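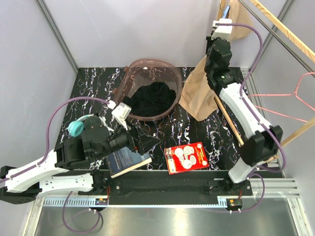
Le linge froissé, c'est notre dada ! Cette page rassemble les questions qui reviennent le plus souvent sur Ukus, notre petite méthode de rangement du linge et du fouillis qui l'accompagne. On commence toujours pareil : un seul bac pour le linge, et rien d'autre dedans. Un bac en plastique translucide à bord arrondi, avec un vêtement noir roulé en boule au fond, fait très bien l'affaire – les livres et le rouleau d'adhésif restent à côté, sur le plateau, et attendent leur tour.

Combien de temps faut-il prévoir ?

Pour un bac, comptez 35 minutes la première fois. Ensuite on va beaucoup plus vite, les mains prennent le pli (c'est le cas de le dire !). Si vous avez tout un placard à reprendre, faites-le en 2 soirées, vous aurez bien plus de plaisir.

Faut-il acheter un bac particulier ?

Non, prenez ce que vous avez. Nous aimons beaucoup les modèles translucides, on voit tout de suite s'il reste une chaussette au fond. Dans nos ateliers de Gullura nous utilisons les mêmes depuis le début, il y en a de toutes les tailles et ils s'empilent mal, tant pis.

Par quoi commencer, les vêtements ou les petits objets ?

Par les vêtements, toujours ! Ils prennent de la place et ils cachent le reste. Les livres peuvent rester à plat devant vous pendant ce temps, vous les rangerez d'un seul geste à la fin.

Comment défroisser un tissu noir sans fer ?

Étalez-le sur une surface lisse et tirez doucement par deux côtés opposés jusqu'à ce que le milieu se tende, puis passez le plat de la main du centre vers les bords. Sur le noir, profitez-en pour ôter les peluches. Un plateau sombre ne vous aidera pas à les repérer, approchez une lampe.

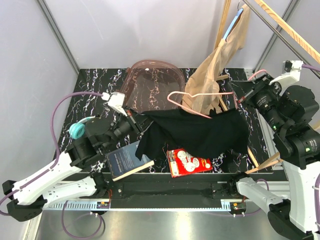 Cintre ou pliage ?

Tout ce qui est fin et glissant va sur cintre : voilages, combinaisons, collants si vous avez la place. Une pièce beige très légère accrochée à un cintre bleu clair, ça tombe tout seul et ça ne marque pas. Les mailles, au contraire, se plient, sinon les épaules se déforment. Gardez un ou deux cintres libres à portée de main, même posés en travers de la table.

Et les sacs en papier ?

Gardez-les ! Un sac en papier kraft ouvert, c'est parfait pour ce qui part au don. Quand il est plein, il quitte la maison le jour même. Chez Tikkanen, la boutique solidaire où nous déposons les nôtres, on préfère d'ailleurs le papier aux sacs-poubelle.

Peut-on faire ça avec des enfants ?

Oh oui. À partir de 9 ans ils se débrouillent seuls avec le bac, et les plus petits adorent tirer sur un coin de tissu pendant que quelqu'un tient l'autre.

Où trouver les fiches de pliage ?

Les fiches Oton sont disponibles à l'atelier. Le jeu complet en compte 52, une par semaine si le cœur vous en dit. La série consacrée aux draps-housses arrive en mars, nous en sommes très fiers – le coin élastique nous a donné du fil à retordre.

Page mise à jour le 30 novembre 2012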